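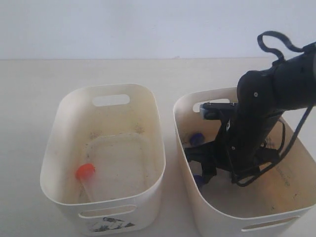
2 min read

Teacher transfer round opened this morning and my group chat has completely lost it, so a little thread from someone who's been through it twice 🧵

First up, your service points. Mine said 13 when I logged in. I've been at Kultano Secondary long enough to have 20! Check yours before you rank a single school.

Turns out (thanks Nghĩa Từ in the staffing office, absolute legend) my part-time years after mat leave hadn't been carried across. I sent in the old payslips and it was sorted by lunch.
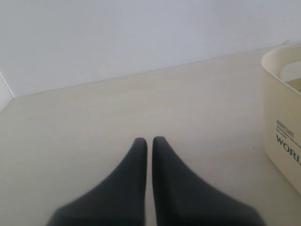
Tabletop, close up

Next, preferences. You can list heaps of schools but please don't pop down Estico if you can't do the drive. It's 57 km each way for me — I did it for a term in winter and never again.

Maths and science people, you'll probably hear early. Humanities mob, sorry, we wait till September like always.

And if you're after a swap with someone at Modise or Pakley, both principals have to sign the form. Both! I only got one signature last time and went straight to the bottom of the pile.

Righto, Year 9 reports are calling. Replies are open if you're stuck on the points bit.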